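Startseite | Foren | Neue Beiträge | Regeln | Suche

Forum > Haus & Werkstatt > Oberflächen

Tischplatte ölen oder lackieren?

werkelmaus
Hallo zusammen, ich hab mir für den Keller eine Arbeitsplatte aus Leimholz geholt, 155 cm lang, und jetzt steh ich vor der ewigen Frage. Öl oder Lack? Mein Schwager schwört auf den Parkettlack von Dultex, im Laden wurde mir dann das Hartöl von Favholm in die Hand gedrückt. Auf dem Tisch wird geklebt, gepackt und auch mal Kaffee verschüttet (leider oft!).

hobelspan_nord
Öl, ganz klar. Ich hab meine Platte im November geölt — 2 Gänge, dazwischen über Nacht stehen lassen — und wenn mal ein Kratzer reinkommt, schleif ich die Stelle an und geh mit dem Lappen drüber. Mach das mal mit Lack.

Kantenfräse
Seh ich komplett anders. Holzleim auf geölter Fläche geht ab, okay, aber Sekundenkleber frisst sich rein und dann schleifst du eben doch die halbe Platte. Meine lackierte hält seit fast 6 Jahren, drei dünne Schichten, fertig. Und bitte auch die Unterseite streichen, sonst schüsselt dir das Ding.

hobelspan_nord
Bei der Unterseite sind wir uns ja mal einig :-) Aber lackiert sieht für mich immer nach Wartezimmer aus.

werkelmaus
Danke euch! Beim Holz selbst bin ich auch noch unsicher, ob mir das auf Dauer zu hell ist. Vom Farbton her geht es in diese Richtung, so hell mit ein paar braunen Streifen dazwischen:
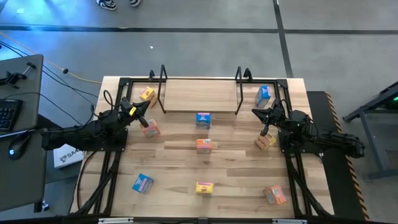
tante_trude: Helles Holz dunkelt mit Öl ordentlich nach, das solltest du vorher wissen. Ich hab bei Favholm das mit Weißpigment genommen, damit bleibt es fast wie roh. Mach unbedingt ein Probestück, am besten am Verschnitt, und lass es ein paar Tage am Fenster liegen.

Kantenfräse
Weißpigment auf einem Werktisch, na ja. Das trägt sich an der Vorderkante ab, wo man sich immer abstützt. Wasserlack gilbt auch kaum.

werkelmaus
Probestück ist eine super Idee, Verschnitt hab ich noch reichlich. Ich streich am Freitag beides nebeneinander und kipp Kaffee drauf — dann meld ich mich wieder!

5 Antworten gefällt das | 2 x geteilt
Kontakt | Impressum | Nach oben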